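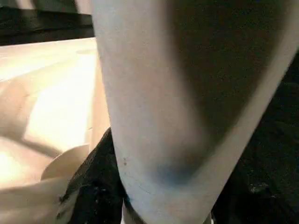 Fachbereich Arbeit und Soziales – Aktuelles

Mehr Planungssicherheit für Teilzeitkräfte: Tarifabschluss bei Grelletti steht

13.03.2021. Was für eine Nachricht! Nach langen Verhandlungen haben sich die Geschäftsführung von Grelletti und die Tarifkommission auf einen neuen Haustarifvertrag geeinigt. Er gilt für alle 2.366 Beschäftigten, auch für die Kolleginnen und Kollegen am Standort Plilska, die bisher außen vor waren.

Kern der Einigung ist die Dienstplanung. Schichten müssen künftig zwei Wochen im Voraus feststehen. Wer kurzfristig einspringt, bekommt einen Zuschlag, und wer länger als ein Jahr regelmäßig über seine vertraglichen Stunden hinaus arbeitet, kann die Aufstockung verlangen. Gerade im Lager und in der Kommissionierung haben viele darauf seit Jahren gewartet!

Bei der Abstimmung votierten 83 Prozent der Mitglieder für das Ergebnis. »Ich habe beim Auszählen Gänsehaut bekommen«, erzählt Renu Nigam aus der Tarifkommission. »So viele Teilzeitkräfte haben zum ersten Mal mit abgestimmt, das war einfach großartig.« Auch Verhandlungsführer Michalis Deligiannis freut sich, vor allem über die Regelung für befristet Beschäftigte: 57 von ihnen werden zum Oktober unbefristet übernommen.

Offen ist noch das Thema Pflegezeit. Dazu wollen beide Seiten nach der Sommerpause wieder zusammenkommen.

Der Vertragstext liegt ab sofort in den Betriebsratsbüros aus. Fragen zur Aufstockung beantwortet Nabila Subramaniam in der offenen Sprechstunde, gern auch telefonisch.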